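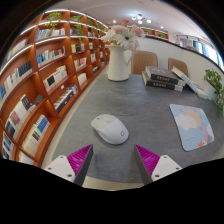

yuzuki_c
Mouse keeps skipping on my new desk. Dark grey top, sort of speckled stone look. White mouse, small wheel, 2 weeks old. Fine at work on a plain desk. Do I need a mat or is it the mouse? There's the light blue one with the cloud and sun on it, always thought it was a bit babyish.

Temitope N
Use the mat. Mottled tops confuse some sensors.

gautier70
Disagree, mine's on fake granite and never skips. Clean the lens first – cotton bud, dry.

yuzuki_c
Did that, no diffrence. Tried the mat just now, cursor's fine.

Temitope N
There you go then

gautier70
Still say it's a cheap sensor. Mat's just hiding it. Send it back while you can.

wumpini
Who sends back a mouse over that. Keep the rainbow, its cheerful. Are those flowers in a jug btw

yuzuki_c
Yes lol, no vase. Pink ones were from the market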